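Slide 6. Glare and surface finish in reading rooms
Aarti Nautiyal, Flamamcombe session, 30 minutes including questions

Recap from slide 5: illuminance says how much light lands on the desk. It says nothing about where that light goes next. Define specular and diffuse once, then move on.

Skellevden survey: 1,385 desk positions, 27 rooms. Give the totals only. The room-by-room table is in the handout.

Next slide, pause for the pictures.
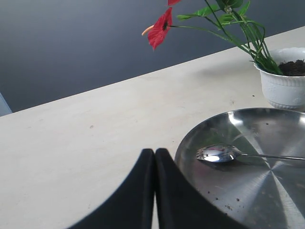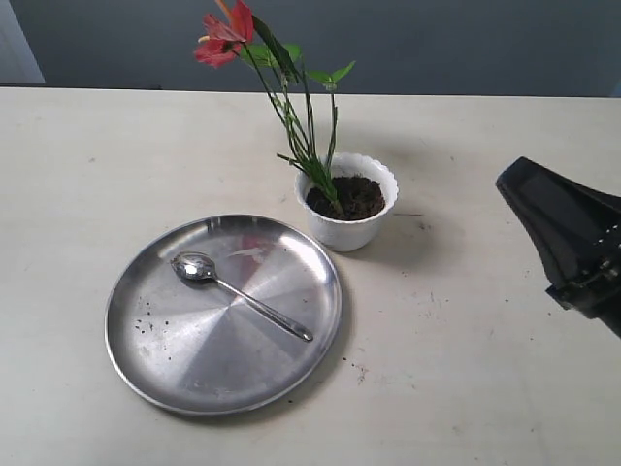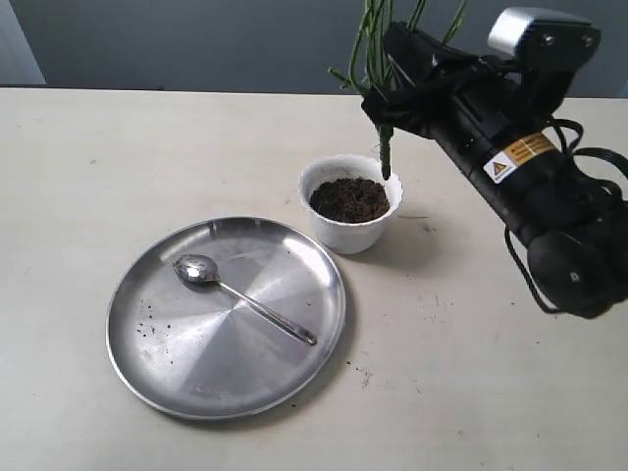
Pale tabletops; the steel plate in the second shows banded reflections.

Point to make: a matt top spreads light, bare metal returns it in streaks. Desk fittings at Ollthorpe were polished, and complaints followed the fittings when desks were moved.

MacPherson method: nine readings per desk, seated eye height, blinds open then closed. Skip the derivation if past twenty to.

Slide 8. Costs of refinishing against replacement.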